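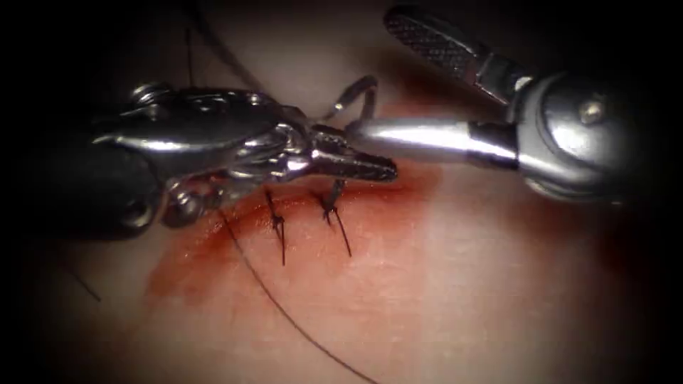 Thread ageing in buffered saline: notebook entry, May

Entry made by Trinidad Herrero for the materials bench.

Purpose: to establish how much of its knot strength the absorbable thread from the Clirna lot retains when held at body temperature, and whether the braided Hesier thread behaves differently under the same conditions. The earlier entry left the second question open.

The lengths were cut dry and tied over a steel rod with a surgeon's knot and two further throws. Ends were trimmed to 6 mm. Each loop was placed in its own capped tube with 15 ml of saline and set in the Sarkix bath. The bath was filled to the upper mark and covered. The acidity of the saline was checked at the start of the run and was within the limits set down in the bench procedure.

The first tubes were withdrawn at the usual interval. Loops were blotted, left on filter paper and pulled on the Štěpánek tester with the small grips. Readings are in the green folder. The Clirna loops retained 82 per cent of the strength of the dry control. The Hesier loops have not yet been pulled, as the rubber facing on the lower grip had begun to lift and a braided thread slips on bare metal.

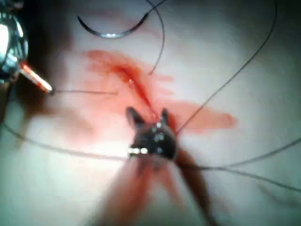 Last changed: May, T. Herrero (grip note and second withdrawal added)

The facing has been replaced. A trial loop broke cleanly at the knot, as it should. Any loop that breaks at the grip is to be recorded as void and is not to be averaged with the others.

Second withdrawal: two of the Clirna loops had opened at the last throw before any load was applied. Both came from the end of the reel, where the thread keeps a marked curl. It is proposed that the outer and inner turns of each reel be discarded in future. Colleagues who have used the same lot for tying practice are asked to note whether they have found the knots loosening, and on which part of the reel.

The bath lost water overnight through a badly seated lid. Up to 700 ml was needed to bring it back to the mark. The temperature trace shows no fall, and the run is being continued on that basis.

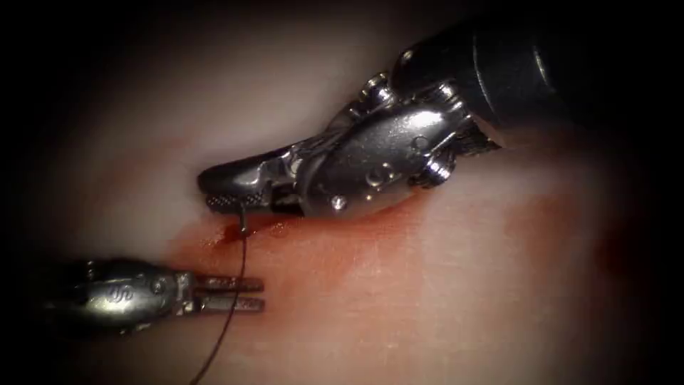 Closed jaws, with dark thread hanging from the underside

Outstanding: pull the Hesier loops; weigh the dried Clirna remnants; order filter paper in the larger size; return the spare thermometer to the cold room. The saline bottle now open should be finished before a new one is started. Tubes from the first withdrawal may be washed, but the labels are to be kept with the folder until the readings have been checked by a second person.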